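Reading a Robot Demonstration: Notes for Session 6
Nobuhle Kruger
April

These notes go with our visit to the open day at Woltside. They are meant to be read after the visit and before the discussion, with your own notes next to them. If you missed the trip you can still do the written task, but borrow somebody's notes first.

I should say where I stand. I have been going to demonstrations of this kind for a long time and I have grown hard to please. I liked the people at Woltside and I thought they answered questions fairly. I still came away with much less than the poster by the door promised, and I would like you to work out for yourselves how much less.

1. What we were told

The poster said the bench "learns to pack anything." Dae-han Woo, who ran the talk, did not repeat that line. His own version was narrower: two small arms with cameras, working over a tray with compartments, putting light household items in and taking them out. Write both versions down. Most of what goes wrong in reporting on robots happens between the poster and the talk, and it usually goes wrong in favor of the poster.

He also gave us a number, 167 trials logged on the bench before the open day. I asked what counted as a trial. A run stopped by hand counts as a trial, he said, and so does a run where the item is nudged back into reach. That's a fair way to keep a log, as long as nobody later reads it as 167 successes. Several of you did exactly that in the coach on the way home.

2. The bench

The arms are the cheap kind, white plastic with hobby-type servos and the wiring out in the open. I have nothing against cheap hardware. It makes the work easier to copy, and a lab that can copy your work can also catch your mistakes. But cheap joints have play in them, and play matters a great deal when the target is a compartment a little wider than the thing going into it.

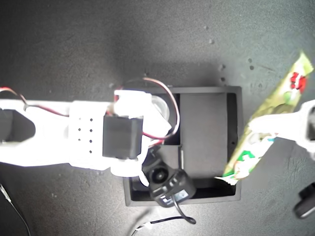
Gert Xaba asked during the talk whether the arms could do the job with the tray moved. The answer was "within limits." I wrote that phrase down and underlined it. When you hear it, ask for the limits. Are they in inches? In degrees of turn? Does the lighting have to stay the same? We got a partial reply – small shifts are fine, a turned tray is harder – and no figures.

Keep these points apart in your notes:

- what the arm did while you watched
- what the presenter said it had done on other days
- what the presenter said it should be able to do
- what you assumed because it moved smoothly

The last one is the biggest problem. People watch a smooth motion and credit the machine with understanding. A smooth motion tells you the motion was smooth.

3. The items

A packing task is only as hard as the things being packed. A roll of tape is a kind object. It is round, it keeps its shape, and it looks much the same whichever way it is turned. Soft packaging is less kind. It bends where you press it, it shines under a lamp, and its outline changes with every grip. If a team reports one success rate for everything together, ask for it to be split by item. I did ask. Benedek Bozsik said they had the split but had not brought it, and that he would send it. I'll pass it on if it comes.

Note also who chooses the items. On an open day the hosts choose, and they put them down where they like. Nobody in our group was offered the chance to hand over something from a pocket, and I am a little annoyed with myself for failing to push for it. 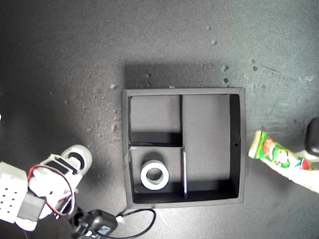 4. Grip and contact

Keabetswe Visser covered this part in the second talk, and it was the better of the two. Her argument was that most failures on a small bench happen in the last moment before contact. The arm goes to nearly the right place, and "nearly" is enough to push a light item away or catch it by a corner.

You can test this claim against your own notes. Look for any run you marked as failed and see whether you wrote down when it failed. If you wrote only "missed," that is an observation I can't use and neither can you.

The view from close to the fingers is worth thinking about too. It helps with the last stretch of the reach, but bright fingers can take up much of the picture and wash out under strong light. Ask yourself what is left for the software to work with.

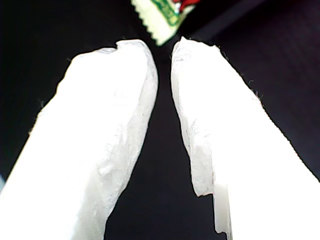

Fig. 3. Close view of the two gripper fingers, with part of a printed packet between and beyond the tips.

I would want to see the same job done under dim light and under a lamp from the side. Visser agreed that this would be useful and said it had not been done. Full marks for saying so.

5. Before the discussion

Bring 2 written claims from the day, in the speaker's own words as near as you can manage. Under each, put what you saw that supports it, and then what you would need to see before repeating it to somebody else. Half a page each is plenty. Drawings of the bench are welcome if they are labeled.

Please don't bring me a verdict on whether robots will take over packing work. One tray on one table can't settle that, for or against, and I will hand it back.

Related notes
Session 5: Counting trials and counting successes
Session 4: The Sirkon arm and the problem of the edited video
Session 3: Notes on the Gornonia warehouse talk
Reading list: Tshabalala on public demonstrations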